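Carkilell Tabletop Set: README

Last revised Tuesday, August 24, 2021

What it is

Carkilell is a set of 1,159 photographs of lidded pots, tins and dishes on tables covered with patterned cloths. It was put together for people who work on sorting and describing household objects, and who need surfaces that look used. An earlier set, Dobre, had plain white backgrounds throughout and is kept separately.

Cloths and lids

The cloths were bought second-hand and stayed on the tables between sessions. They were not ironed or replaced when they became marked. Florals make up the largest group, followed by checks and stripes. Annotators should expect scratches, worn print and specks of dirt, and should not label any of these as objects.

Lids are listed apart from the pots they belong to. A lid may appear on its own, upside down or only partly in view. Knobs, loops and ring pulls count as part of the lid and do not get a label of their own, even when they are made of a different material.
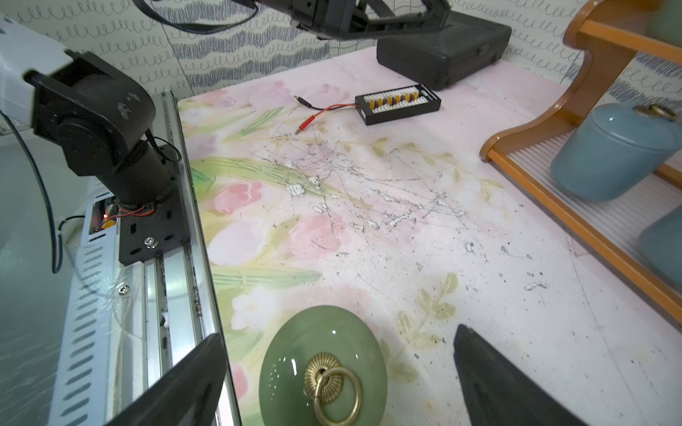
Labels

Each photograph has one line in labels.csv. The columns are:

file: name of the photograph
cloth: floral, check, stripe or plain
wear: 0 to 3, where 0 is clean and 3 is heavily marked
lid_colour: main colour of the lid, in ordinary words
lid_finish: glossy, matt or unsure
handle: knob, loop, ring or none

The tulip cloth, pale pink with pink, white and green flowers, is floral with wear 3. The green ceramic lid with the brass ring pull is entered as green, glossy, ring. "Jade" was used in the first version of the file and has been changed to "green" so that it matches the other entries.

Folders

ratham/ holds the photographs taken in the larger room.
stoner/ holds those from the smaller one, where the light is poorer.
check/ holds 30 photographs labelled twice, for comparing annotators.

Known problems

Wear was judged by eye. Scores of 1 and 2 are not always consistent between the two main folders.

Glazed lids catch the light, and bright highlights have sometimes been labelled as white decoration. Roughly 1,000 entries have been checked for this. The rest are due to be done in October.

Dark print and dark scratches are hard to tell apart on the striped cloths. Use "unsure" in the notes file if in doubt.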